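Home | Essays | Recipes | Letters | About | Subscribe

In Defense of the Sugar Bowl

My aunt kept a sugar bowl on her kitchen table in Fendham for as long as I knew her, and I don't believe I ever saw it moved more than a foot in either direction. It had a chipped lid and one handle, the other having gone missing before I was born, and it held cubes. If you came in the back door, you got a cup of coffee whether you wanted it or not, and then the bowl was pushed toward you, and you were expected to sit down and say how you were.

I have been thinking about that bowl a good deal since October, when the coffee shop I like best, a little place called Burnari, took the sugar off its tables. There is a station by the door now, with a pump for syrup and a tin of paper packets, and you fix up your cup standing, with your coat on and somebody waiting behind you. I asked Mirjam Lambrechts, who runs the place, and she was very kind about it. The bowls got sticky, she said, and people filled their pockets. I'm sure both things are so. I still think it was a mistake, and I told her I would be writing this, and she gave me a cookie.

What I miss is the asking. "Could you pass the sugar?" is about the smallest favor one stranger can do another, and I suspect we need more of those. You can't very well glare at a person who has just handed you something. I once got talking to a retired piano tuner in Ulness over a shared bowl, and we were still at it when they started putting up the chairs. I take one lump, by the way, and on bad days two.

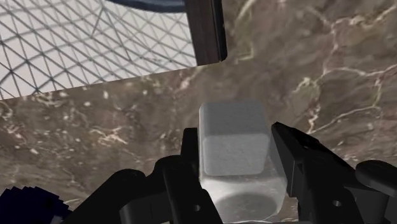 My friend Natália Sokol disagrees with me on nearly all of this. She says a person who wants to drink her coffee in peace shouldn't be drafted into table service, and that I am mixing up good manners with my own love of chatting. She may have a point — I do love chatting. But Natália also has a bowl on her own table, a blue one she carried home from a yard sale in Parsa wrapped in a sweater, and when I visit she slides it over to me before I've got my scarf off.

So I don't think she disagrees as much as she says. I'd ask Mirjam to put out just one bowl, maybe on the long table at the back where people have to sit elbow to elbow anyhow, and leave it there through the spring. I'll wipe it down myself if that's what it takes. And if the cubes go into somebody's pocket, well, my aunt's neighbor did that for years to feed his horse, and she only ever bought a bigger box.

Contact | © 2024 Letters and Essays | Back to top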